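Kidthorpe Community Food Project: progress report to the Nautiyal Fund, April

Prepared by Kanchan Khurana

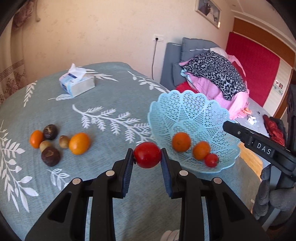

The second part of your grant came through at the start of the quarter and most of it has gone on fresh produce and the van. We packed 809 bags in the period, against a target of 200 a month, so we are ahead of plan. Demand was highest on the Brondness side, where the bus route was cut over the winter.

Home delivery now reaches 60 households. Driss Ghoneim runs the Friday round and has split it in two, as the single loop was not finishing until after dark. Fuel costs are up as a result - we expect to be $300 over on that line by the end of the year and would like to move the money from printing.

The cooking sessions have been slower. Two were canceled when the hall boiler failed, and turnout at the others was mixed. We have moved them to late morning and will report on numbers next time.

Still open: the lease on the cold store, and a second quote for shelving. Flillari has sent its quote. We will forward both together once the other one arrives.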